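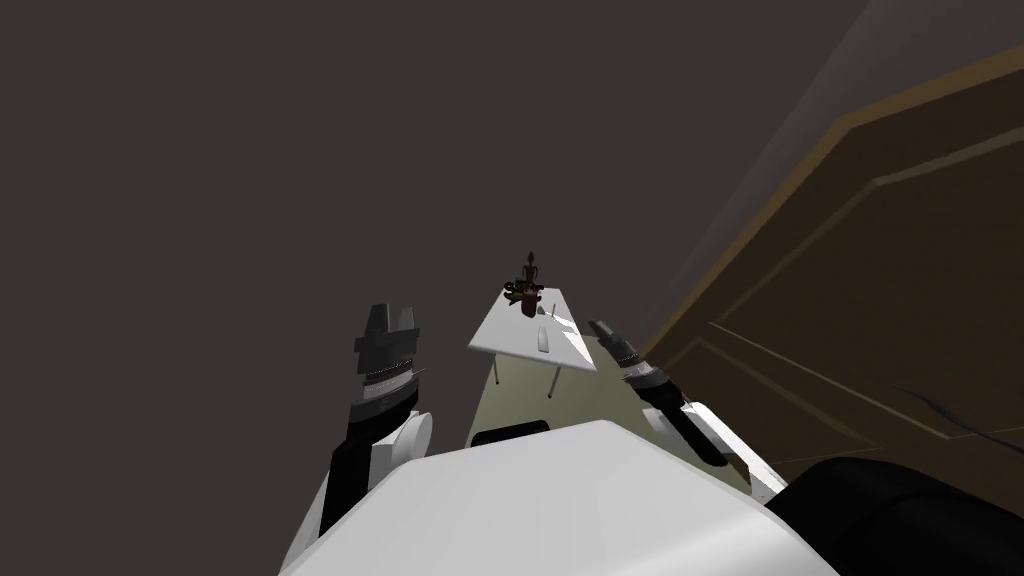

Two-arm workshop build in simulation, with the small table and figurine

Gripper approach on a two-arm build: simulated poses do not match the bench

Fomcombe Shared Workshop
Posted April 29, 2021

Our workshop is building a two-arm robot for light handling tasks. The arms and grippers are modeled in simulation, and the first arm has been assembled on the bench. The exercise members are working on is simple in outline: approach a small ornamental figurine on a table, close on the body of the piece, lift, and set it down again.

In the simulation the figurine is dark brown, with a pointed finial and several small arms projecting from a squat body. Our bench copy was printed from the same file. The approach poses were planned in simulation and exported to the arm controller. On the bench the right gripper arrives 4 mm low, and the fingers touch one of the small arms before they reach the body. The left arm has not yet been mounted, and the members would prefer to understand the error before that work begins.

The following has already been checked: joint zero positions, table height, and the scale of the printed figurine. The wrist was removed and refitted once, in the course of replacing a cable. We would be grateful for advice on where to look next, and on whether the fault is more likely to lie in the model or in the hardware.

Clastedlow Makers' Association

The most probable cause is the tool offset, meaning the distance from the wrist flange to the point between the fingertips that the controller treats as the tool. Our own build, the Limura arm, showed the same symptom. The model carried an offset of 196 mm. The assembled gripper measured 216 mm, the difference being an adapter plate and a longer set of fingers which had never been entered in the model.

Your error is smaller, but the procedure is the same. Measure from the flange face to the fingertips with the gripper closed, then again with it open. On many parallel designs the two readings should agree; on designs where the fingers swing, they will differ, and the controller must be given the value for the opening in use. Enter the measured value in both the simulation and the controller, and repeat the approach with the figurine removed from the table.

We also recommend viewing the simulated approach from the palm of the gripper. Errors of this kind are difficult to judge from a view across the room, while a view along the fingers shows plainly which part of the figurine will be met first.
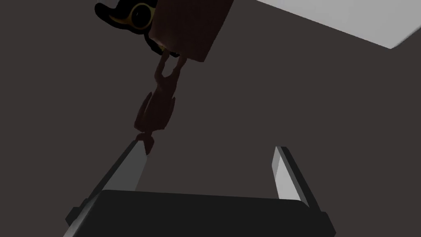

Should the offset be measured with the finger pads fitted?
The pads should be fitted, as they form part of the working length of the tool.

If the fault remains after the offset has been corrected, inspect the wrist. A wrist that was refitted one bolt position out will give an error that changes with the direction of approach. Run the same pose from two directions and compare. A constant error points to the offset — a changing one points to the wrist.

It may also help to begin with a plainer object. The figurine has too many projections for a first calibration piece. A pyramid with flat faces serves well: the apex gives a definite point on which to center the fingers, and any sideways error is easy to see.
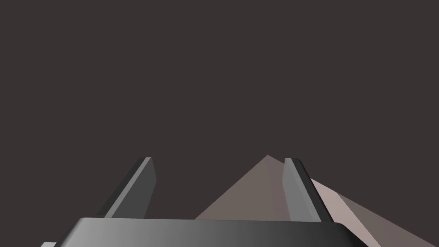 Zavala Community Workshop

Check your table. Ours sagged in the middle under the arm base, and measuring at the legs did not show it. Four readings across the top, with the arm in place, would settle the matter.

We would not mount the second arm until this is done. Our second arm went on in June with the first one still out of true, and both had to come off again.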